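Café Grollia in Altau -- meine Bilder und ein bisschen Drumherum

von Zohreh Karimi
Stand: 24.06.2024

So, jetzt habe ich endlich sortiert! 391 Fotos waren auf dem Telefon und der Speicherkarte, und wer mich kennt, der weiß, dass davon bestimmt die Hälfte Kaffeetassen sind. Simin Farahani hat mir beim Aussuchen geholfen, das heißt, sie hat auf meinem Sofa gesessen und bei jedem zweiten Bild „weg damit“ gesagt. Wir waren zusammen drei Tage in Altau, eigentlich zum Wandern, und sind dann doch jeden Tag im Grollia gelandet. Einmal sogar zweimal (morgens und kurz vor Schluss, da gab es nur noch Käsekuchen).

Klickt euch durch, zu jedem Bild steht etwas dabei. Mal mehr, mal weniger, je nachdem, was mir noch eingefallen ist.

Der Weg dorthin
Vom Bahnhof geht es die Hauptstraße runter, am Schreibwarenladen vorbei und dann links in die Gasse. Simin wollte unbedingt rechts. Rechts kommt ein Parkhaus.

Die Tür
Klemmt ein wenig, man muss mit der Schulter nachhelfen. Am ersten Tag standen wir davor und dachten, es sei geschlossen, bis ein Herr mit Hund einfach an uns vorbei hineinging.

Die Karte
Vorne Kaffee, hinten Kuchen, dazwischen eine Seite mit Limonaden und kalten Sachen, die Simin auswendig lernen wollte. Ich bin beim Filterkaffee geblieben, die Bohnen kommen von der Rösterei Talebi und man kann sie in kleinen Tüten mitnehmen. Habe ich gemacht, zwei Tüten, eine ist schon leer.

Filterkaffee, der erste
Schmeckt ganz hell, fast wie Tee mit Aprikose. Ich war erst skeptisch, so etwas trinke ich zu Hause nie, da kommt bei mir die Espressokanne auf den Herd und fertig. Nach der halben Tasse habe ich dann nachgefragt, was das ist, und bekam eine sehr lange und sehr nette Antwort. Hängen geblieben sind mir die Höhe, 1.187 Meter, und das Wort „gewaschen“.

Mohnkuchen
Groß! Wir haben geteilt und trotzdem kein Abendessen gebraucht. Der Boden war ein kleines bisschen zu weich, sagt Simin, mir war das völlig egal.

Rhabarberschnitte
Am zweiten Tag. Im Juni ist die Rhabarberzeit ja so gut wie vorbei, also musste sie noch einmal sein. Sauer, mit dicken Streuseln, und die Sahne wollten wir extra, damit nichts durchweicht.

Zimtschnecke
Verwackelt, ich weiß. Sie war noch warm und ich hatte nur eine Hand frei.

Unsere Wanderkarte
Drei Tage lang im Rucksack und fast nur im Café ausgebreitet. Die rote Linie ist die Tour, die wir machen wollten, die mit dem Kugelschreiber die, die wir gemacht haben. Vom Ort aus hoch zur Kapelle und auf der Rückseite wieder runter, zweieinhalb Stunden mit Pause. Wirklich schön übrigens, auch wenn ich hier fast nur vom Kuchen schreibe! Oben ist Wind, nehmt eine Jacke mit.

Kapelle, Blick ins Tal
Mit viel Dunst. Simin behauptet, man könne das Dach vom Grollia sehen. Ich sehe Dächer.

Pause auf der Bank
Die Brote waren zerdrückt, die Kirschen nicht. Dafür hatten wir die Kirschkerne danach noch zwei Tage in der Jackentasche, weil oben kein Mülleimer steht.

Tüten von Talebi
Zu Hause auf meiner Fensterbank fotografiert, das Licht war gerade so hübsch. Die linke ist für Filter, die rechte für Espresso, und ich habe sie am nächsten Morgen natürlich verwechselt. Ging auch.

Simins Postkarten
Sie schreibt noch richtige Postkarten, acht Stück hat sie im Café geschrieben, mit einem Kaffee und einem Glas Wasser, und keine einzige war für mich. Eine ging nach Senddale zu ihrer Cousine und war länger unterwegs als wir.

Letzter Nachmittag
Da hat es geregnet, und wie. Wir saßen bestimmt zwei Stunden da und haben nur geredet und geschaut. An der Wand ist ein großes weißes Bild mit einem Kaffeezweig, grüne Blätter und rote Kirschen, und links oben so eine kleine Zeichnung von einer aufgeschnittenen Kaffeekirsche mit winziger Schrift. Ich habe die Augen zusammengekniffen wie meine Oma beim Fernsehen und trotzdem nichts davon lesen können. Aber den Zweig finde ich großartig! Ich trinke seit 30 Jahren Kaffee und hätte nicht sagen können, wie die Blätter aussehen. Simin übrigens auch nicht, sie hatte auf etwas Lorbeerartiges getippt -- und lag damit gar nicht so weit daneben, finde ich.

Seitdem will ich so eine Pflanze haben. Im Gartencenter gab es kleine, drei Stängel im Topf, und die Verkäuferin hat gleich gesagt, ich solle mir mit der Ernte keine Hoffnungen machen. Ein paar Jahre dauert es wohl, bis überhaupt Blüten kommen. Simin hat im Zug ausgerechnet, was ich für eine einzige Kanne bräuchte und wie oft am Tag ich Kanne koche, und kam für den Jahresbedarf auf 2.000 Kirschen und noch viel mehr, dann hat sie aufgehört und aus dem Fenster geschaut. Egal. Der Topf steht jetzt im Wohnzimmer neben dem Regal, hell, aber ohne Mittagssonne, und er hat schon ein neues Blatt. Gegossen wird mit Regenwasser, solange welches in der Tonne ist.
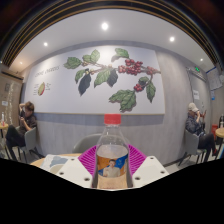 Umtopfen will ich ihn erst im nächsten Frühjahr, obwohl es mich in den Fingern juckt. Falls jemand von euch so ein Bäumchen hat und weiß, ob man die Spitzen abknipsen darf: bitte schreibt mir! Simin sagt ja, das Internet sagt beides. Und wenn ihr nach Altau kommt, nehmt den Platz an der Wand und bestellt die Rhabarberschnitte, falls noch welche da ist. Wir fahren im Herbst wieder hin, dann mit richtigen Wanderschuhen, und die rote Linie auf der Karte wird diesmal auch gelaufen. Die Espressotüte von Talebi reicht bis dahin sicher nicht.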